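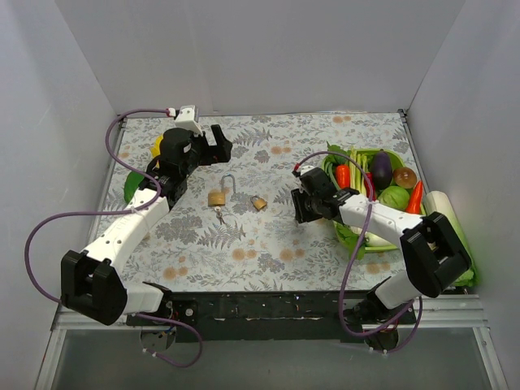 Do you really need a brass padlock?

24 Feb 2018

I have owned more padlocks than I have owned things worth stealing. Two of them are out on the flowery cloth now, both brass, next to the green basket of plastic vegetables, and I can tell you which of that lot gets more use. Children don't lose the key to a plastic pepper.

My doubts started in November, when I went to Prombridge for a new lock for the shed. The man in the shop wanted 30 pounds for one and told me it would "see off anybody". I asked what it was like against a pair of bolt cutters and he changed the subject to the finish. I'm sure the finish is lovely. My shed door is held on by four screws and a hinge you could bend with a teaspoon.

Brass does have one thing going for it, which is that it doesn't rust. Fine. It still seizes up if you leave it out all winter and never put anything in the keyhole. Uwe Haberkorn wrote to me after my last grumble to say that graphite powder cures this and oil makes it worse. He may be right. I've used oil since I was 19 and had mixed results, so I'll give his powder a go before I believe in it.

Styliani Kalogeropoulos, also by email, thinks I should switch to a combination lock. No thank you. I had one on a locker in Zoststead and spent a whole lunch hour guessing at it in my socks.

What I would like to see is a lock sold with some plain words about what it's good for. A gate, a toolbox, a cupboard you want a toddler kept out of. Most of us are only trying to stop a door swinging open, and a bent nail will do that.

I didn't buy the 30 pound one. The shed has a bit of rope on it for now.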